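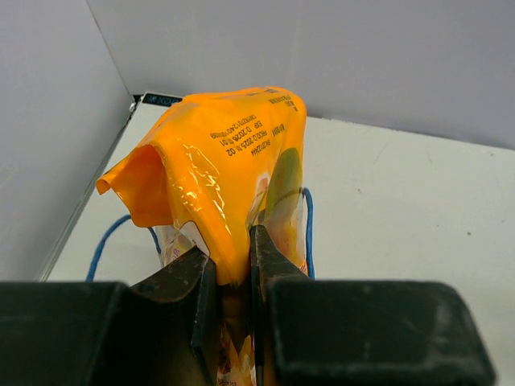

Figure 2. Flexible package, orange and clear plastic, with dark printing on the orange part.

3.2 Sorting behavior for flexible packaging

The households in Onska received the new sorting rules in January, together with a printed guide of 14 pages. Of the 348 households which were invited to the study, 299 returned the diary in a usable form. The remaining diaries were either empty or filled in only for the first days, and we did not include them in the analysis.

Bottles and cans caused few difficulties. Most of the respondents had sorted them for many years and did not consult the guide. The uncertainty was concentrated in flexible packaging, by which we mean bags, pouches and wrappers that change their form when they are handled (Figure 2). Respondents often wrote that they did not know if a printed wrapper belongs to the same group as a clear one. In several diaries the same kind of wrapper was placed in the plastic bin in one week and in the general waste in the next week.

The interviews, which were conducted by Mihret Kassa in the homes of the participants, give a partial explanation. Many persons judged the material by its sound and by how it returns to its form after pressing. This test is not mentioned in the guide, but it was known to almost all of the older respondents, who had learned it from neighbors or at work. Younger respondents looked more frequently for a symbol on the package. When the symbol was small or hidden in a fold, they chose general waste.

We also observed a difference between the two districts. In Radorik the bins stand inside the building, and the residents can see what others have put there. In Testgate each house has its own bins. Respondents in Radorik mentioned the opinion of their neighbors more often, both as a help and as a source of pressure. A similar effect was described by Rweyemamu for paper collection, although the buildings in that study were larger and the collection was less frequent.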